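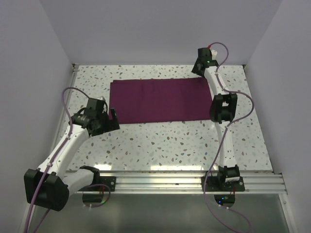 Purple cloth, both arms up, left gripper waiting by the near left corner.

Notebook, gripper comparison on the two-arm cell, March. Shalini writing, Marama Pryor on the second keyboard.

Started 9:40. Plan for today was to get the Nellent jaws and the Balletti jaws through the same cloth routine and stop arguing from memory. Same arms, same controller settings, same piece of fabric. Only the fingers change.

The routine is the short one: pick a near corner, lift, hand the edge across, lay it back down. No folding yet. Folding adds too many ways to fail and we can't tell finger trouble from path trouble.

Nellent jaws first. They close hard and fast and they don't care much about approach angle. On the first few picks they took the corner without fuss. The problem is the release. The fabric is slightly slick on the face and the pads have a bit of tack, so when the jaw opens the cloth follows the upper finger for a moment and drops crooked. Marama slowed the opening in the config to 60 percent and that helped, but the cloth still landed rotated more often than I would like. Leaving it at 60 for now.

Also had one pick where the finger went under the edge too far and took a double layer out of a wrinkle. Gripper reported a good grasp, which is true as far as it knows. The width reading can't tell one layer from two with this fabric. Noted for the Steletitz people, who were asking if we could skip the wrist camera and run on width alone. We can't, with cloth this thin.

Break at 11:15 to change fingers. The swap takes longer than it should. The left side is fine, the right side has a screw behind the wrist module that needs the short hex key, and the short hex key lives in the other room. I have put one in the drawer under the bench. Please leave it there.

Balletti jaws after that. Narrower tip, softer pad. They want to come in low and nearly flat or they push the edge away and bunch it. With the old approach pose they missed the first 4 picks in a row. Marama dropped the approach height and flattened the wrist, reran, and they started catching. Release is much cleaner than the Nellents. The cloth comes off the pad and stays where it was put.

Holding force is the weak side. During the handover the right arm pulls a little before the left one lets go, and with the Balletti pads the edge slid out twice. I think this is a timing fault of ours and the pads only make it visible. The Nellents clamp hard enough to hide it. To fix before the next comparison, or the numbers mean nothing.

Controller: still on the Rawat board. Logged 257 attempts across both sets by mid-afternoon, including the ones spent retuning the approach, which I have tagged so they can be dropped. Current limit on the jaw motors is unchanged. The left jaw motor was warm to the touch after the long block and the right one was not. Could be the extra picks on that side. Could be the cable pulling on it. I gave the left cable more slack over the gripper and will check again.

On the cables generally: the loops are loose enough for full reach but they swing when the arms move quickly, and on the right side the loop bows out toward the wall. It hasn't caught on anything. I would still like a clip at the elbow. Marama doesn't want anything bolted to the moving link. We agreed on a hook-and-loop tie as a trial.

Where it stands: Balletti for laying down, Nellent for pulling and handover, no winner. Marama wants to try one of each, Nellent on the right and Balletti on the left. Fine by me, but the approach poses have to be stored per arm first, and at the moment they share a file.

To do:
Split the pose file.
Fix the handover timing, left release earlier.
Tie on the right elbow.
Ask Nellent about pads with less tack.
Long run overnight once the timing is fixed, up to 3000 cycles, open and close only, no cloth.

Arms parked and power off at 5:20. Balletti fingers are still on.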